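March, bench notebook, Losirham site
Entry opened 7:40, closed after second shift handover

**Status of the Drindier cell**

Tote clearing ran on the Drindier cell for the whole of first shift. Target for the shift was 800 totes. Count at handover was 600. The shortfall is almost all stoppage time; cycle time is within the Gistero spec whenever the cell is moving.

Stoppages by cause, from the log:

- residue left in tote after clearing, sent to the manual lane: 100
- tote arrived rotated, re-presented by hand: not separated in the log, needs its own code
- light curtain trips: a few, all at the infeed end, all during pallet changes

The residue number is the one that matters to staffing. When the cell was planned, the manual lane was written down as a part-time duty to be covered by whoever was on labels. At the present rate it is a full position. Label printing fell behind twice this morning because the operator was at the manual lane, and the outbound door waited on labels both times.

**What the operators do now**

Before the cell, four people cleared totes and each of them also checked the tote for cracks and wiped it if needed. The check was never in the work instruction. It happened because the tote was in their hands anyway. The cell doesn't do it, and cracked totes have started reaching packing. Packing has rejected several this week and put them back on the infeed conveyor, where the cell clears them again and sends them back to packing.
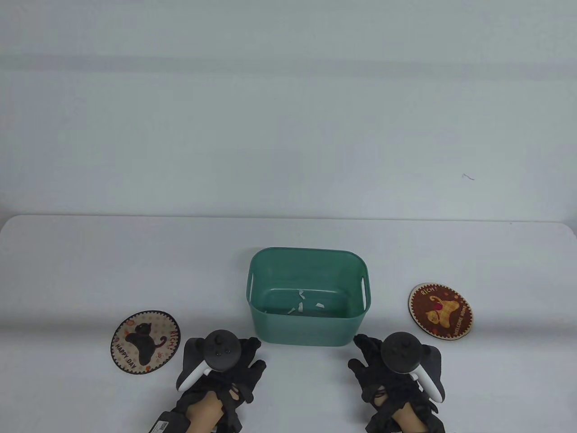 Residue handling is done at present by demonstration and retraining, with operators rotating onto the teleop table for part of the shift. Paper is the worst class by a wide margin: it lies flat, and the fingers close above it. Three torn scraps on the floor of a green basket is a fair version of the problem, and with a controller in each hand the operator has to decide whether to go in over the rim or hold the tub by the slots in its short sides. Operators split on this. The former clearing crew nearly all want to tip the tote. The people who came over from packing reach in. Mixed demonstrations gave us a policy that hesitates at the rim, so one method has to be chosen and written down. My preference is reach-in, as tipping needs clearance we don't have at station 2.

The demonstration total stands at 1252 episodes. No breakdown yet by method. Would like that before asking for more.

**Fatigue and rotation**

Two operators reported sore thumbs after a full block on the controllers. Blocks were set by the schedule, which treats teleop as seated light work. Suggest shorter blocks with the manual lane in between. The lead on second shift objects that this breaks up the rotation for the dock, and that is a real cost. Left open.

Pay grade for teleop is also open. It is currently logged as clearing. The operators have pointed out that clearing no longer exists as a job at this site. I have no answer for them and have passed it up.

**Ekström scale**

Drifted again after the washdown. Re-zeroed at 11:15, held through handover. If it drifts tomorrow, swap the load cell and stop re-zeroing it.

**To do**

1. Add log code for rotated totes.
2. Tag episodes by method, tip or reach-in.
3. Crack check: add to packing instruction for now, and ask Gistero for a price on a camera at outfeed.
4. Separate reject bin at packing so cracked totes stay off the infeed.
5. Draft shorter teleop blocks and give them to both shift leads.
6. Order spare finger pads. Down to the last set.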